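Quiénes somos

Escuela de fútbol Porwood. Fútbol base, chicos y chicas, desde prebenjamín hasta juvenil. Y fútbol sala los sábados por la mañana si hay pista.

Empezamos con dos equipos y un campo de tierra prestado. Ahora son 255 fichas, césped artificial (el de siempre, el de detrás del polideportivo) y una lista de espera en alevines que intentamos que se mueva. Si llevas tiempo en ella, escribe otra vez. De verdad, escribe.

La escuela la montó Hamish Dalgleish, central de los de antes, 76 partidos en categoría regional y una rodilla que ya no dobla. Llegó de Escocia por trabajo, se quedó por el fútbol. De ahí que medio cuerpo técnico tenga apellidos que los árbitros escriben mal en el acta. Nos da igual, ya contestamos a todo.

Cómo trabajamos

Tres entrenamientos por semana, 60 minutos hasta infantil, algo más en cadete y juvenil. Balón desde el primer minuto. Nada de vueltas al campo para calentar, eso se acabó.

Somos una escuela de defensas. Se nos nota. Creemos que a defender se enseña y que casi nadie lo enseña: perfilarse, medir la entrada, saber cuándo NO ir al suelo. Nuestros centrales salen jugando porque lo ensayan desde los ocho años, con errores, con goles tontos en contra y con algún padre desesperado en la grada. Seguimos igual.

Los delanteros también son bienvenidos, claro.

Hasta benjamín no se publican clasificaciones. Juegan todos, mitad de partido como mínimo. En cadete y juvenil ya se compite y las convocatorias las decide el entrenador, no hay debate por whatsapp.

El equipo

Hamish Dalgleish. Director deportivo. Lleva además el juvenil A.
Ruairi Gourlay. Coordinador de fútbol base, entrenador de alevines. Habla rápido, pedidle que repita.
Senga Tosh. Responsable de los equipos femeninos. Fue lateral izquierdo. Gracias a ella hay infantil femenino desde la temporada pasada.
Finlay Carnegie. Porteros. Todos los porteros, de todas las edades, martes y jueves.
Archie Skinner. Preparación física y vuelta de lesiones. Tambien material: si falta un peto, a él.

Faltan los monitores de prebenjamín, los añadimos cuando tengamos los nombres definitivos.

La sede

Oficina, dos vestuarios, sala de vídeo (un televisor y sillas plegables) y la cocina.

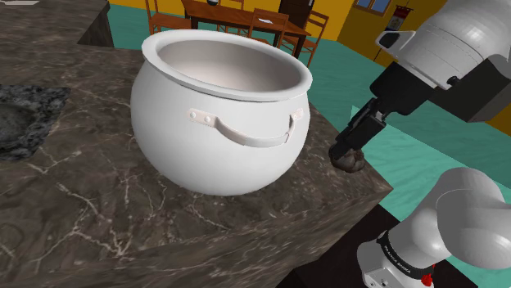
Los terceros tiempos son cosa nuestra desde el primer año. Después del último partido del sábado comen juntos los dos equipos, el de casa y el visitante, y el árbitro si se quiere quedar. Lentejas o pasta, no esperéis más. Una olla blanca, panzuda y de boca ancha como esa encima del mármol marrón da una idea de la clase de comida que es: de cuchara, en medio de la mesa y que cada uno se sirva. Algún lío de patio de colegio se ha arreglado ahí mejor que en el despacho. Alergias e intolerancias, avisad antes del viernes a mediodía, por favor, que luego vienen las prisas.

Quién nos apoya

Flinonus, equipaciones. Zunden, el autocar de los desplazamientos largos. Nguyen-Tran, fisioterapia, con descuento para jugadores de la escuela enseñando el carnet. Gracias a los tres, que repiten.

Inscripciones

Pruebas de nivel en septiembre, ya pasadas. Quedan plazas sueltas en cadete masculino e infantil femenino, y hace falta un portero juvenil con urgencia. El plazo cierra el viernes 9 de octubre. Traer DNI o libro de familia, foto y reconocimento médico. Sin el reconocimiento no se puede entrenar, ni un día de prueba.

Secretaría abre por las tardes, de lunes a jueves. Si no coge nadie el teléfono es que estamos en el campo, bajad directamente y preguntad por Ruairi.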